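Capítulo 3
Cruzar la frontera por tierra

Quien haya viajado alguna vez en autobús de un país a otro sabe que la frontera empieza mucho antes de la barrera. Empieza en la estación de salida, cuando el conductor recoge los pasaportes y los viajeros se miran unos a otros con esa mezcla de sueño y de preocupación que da madrugar con una maleta al lado. En los dos capítulos anteriores nos hemos ocupado del avión y del barco, que tienen sus propias costumbres y sus propias esperas. Ahora nos toca bajar al asfalto, y les confieso que es la parte del libro que he escrito con más cariño.

El paso terrestre tiene mala fama entre los estudiantes de turismo, quizá por las colas, quizá por los formularios. Yo les pediría un poco de paciencia con él. En un aeropuerto todo está pensado para que el viajero no se pierda; en un puesto de carretera, en cambio, hay que saber a qué ventanilla se va primero, qué sello falta y dónde se cambia moneda sin dejarse medio presupuesto en la comisión (y créanme que se lo deja uno con una facilidad pasmosa).

A lo largo del capítulo seguiremos a una viajera, Itziar Collado, que recorre en autobús y en furgoneta compartida los 1161 kilómetros que separan Tredmont de Ovska. Lleva una mochila, un seguro que no ha leído entero y 200 euros en efectivo. Sus decisiones nos servirán para los ejercicios: unas veces acierta y otras no, como nos pasa a todos. 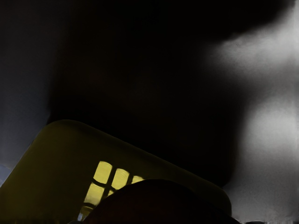 Departamento de Turismo y Geografía del Viaje - Escuela de Estudios Aplicados de Evutport

El primer apartado trata de los documentos: visado, permiso de entrada, certificado de vacunación y, si se viaja con vehículo, los papeles del coche. El segundo explica la diferencia entre el control de salida y el de entrada, que a veces están en el mismo edificio y a veces separados por varios kilómetros de carretera donde no para ningún autobús. De ahí pasaremos al horario. Muchos puestos pequeños cierran de noche, y el de Yeom, que usaremos como caso práctico, atiende hasta las 11 de la noche solo en agosto.

Cierra el capítulo una conversación larga con Nam-gil Ma, guía de grupos, y con Da-eun Bae, que organiza rutas en furgoneta por la montaña. No están de acuerdo en casi nada - sobre todo en si conviene llegar al paso a primera hora o después de comer - y he preferido dejar la discusión tal como la tuvieron.

Antes de seguir, busquen un mapa de carreteras, a ser posible de papel, y extiéndanlo sobre la mesa. Lo vamos a necesitar desde el apartado 3.1.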